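Abschnitt 4: Vorräte in farbige Kästen sortieren

Bevor es losgeht, kurz zu mir: Ich habe jahrelang alles in eine große Schublade geworfen und dann beim Kochen nach dem Deckel mit der richtigen Farbe gewühlt. Seit ich die bunten Kästen aus der Costari-Reihe habe, geht das deutlich entspannter, und deshalb schreibe ich euch auf, wie ich sie einrichte.
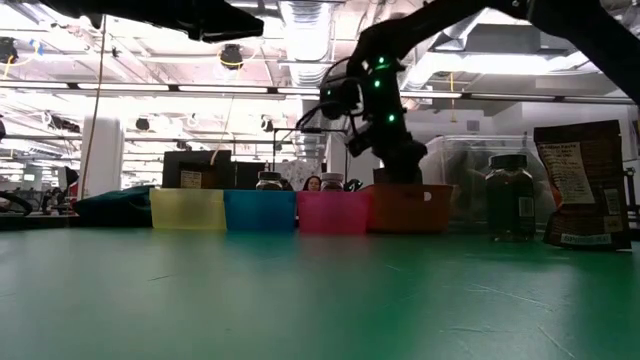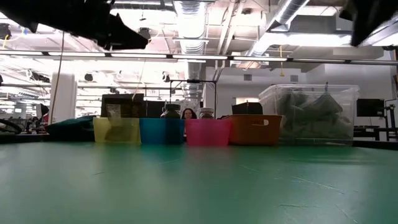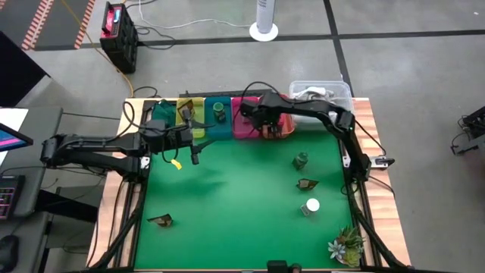 Abb. 4: Farbige Kästen in einer Reihe, dazu Gläser mit Schraub- und anderen Deckeln.

Was ihr braucht: die Kästen, einen Tisch mit genug Platz davor, ein trockenes Tuch und eure Vorräte. Wer mag, nimmt noch den großen klaren Behälter von Alvarado dazu. Eine Unterlage ist kein Muss, ich mag sie aber gern, weil die Gläser darauf nicht so klappern.

1. Kästen auswischen und ganz trocknen lassen. Wirklich ganz! In den Ecken hält sich das Wasser länger, als man denkt.

2. Alle Kästen nebeneinander an die hintere Tischkante stellen, dicht an dicht. Vorne bleibt die Fläche frei zum Auspacken.

3. Jeder Farbe eine Gruppe geben. Bei mir ist Gelb für Tüten und Päckchen, Blau und Pink sind für Gläser, Orange ist für alles, was sperrig ist (der Kasten ist breiter, da geht auch mal eine Schachtel hinein). Ihr könnt das völlig anders machen, nur bitte dann dabei bleiben.

4. Jetzt die Sachen auf dem Tisch ausbreiten und nach Gruppen zusammenschieben. Doppelte Gläser stelle ich gleich nebeneinander, dann sehe ich, welches zuerst wegmuss.

5. Schwere Gläser zuerst einräumen, Deckel nach oben. Es macht nichts, wenn sie über den Rand schauen, so findet man sie sogar schneller.

6. Päckchen hochkant einstellen, Etikett nach vorn. Offene Tüten vorher mit einer Klammer schließen, ich nehme die kleinen von Bavitier.

Hinweis: Die Kästen mit Griffloch stellt ihr am besten mit dem Loch nach vorn. Ich hatte meinen am Anfang verkehrt herum und habe mich jedes Mal geärgert.

Hinweis: Füllmaterial und Knüllzeug vom Auspacken kommt bei mir in den klaren Behälter und nicht zwischen die Vorräte. Beim nächsten Paket freut man sich darüber.

Achtung: Einen vollen Kasten mit Gläsern immer mit 2 Händen tragen und unten anfassen. Am Rand allein biegt er sich durch, und dann rutscht alles auf eine Seite.

Achtung: Gläser bitte nicht stapeln, auch wenn die Deckel schön flach aussehen. Mir ist dabei eins mit 200 g Oregano heruntergefallen, und ich habe im Februar noch Krümel unter dem Regal gefunden.

Wenn am Ende etwas übrig bleibt, das in keine Gruppe passt, lasst es erst mal auf dem Tisch stehen. Wie ihr die Kästen beschriftet, kommt in Abschnitt 5, dafür braucht ihr dann die Klebeschilder von Bravirer und einen Stift, der nicht verwischt.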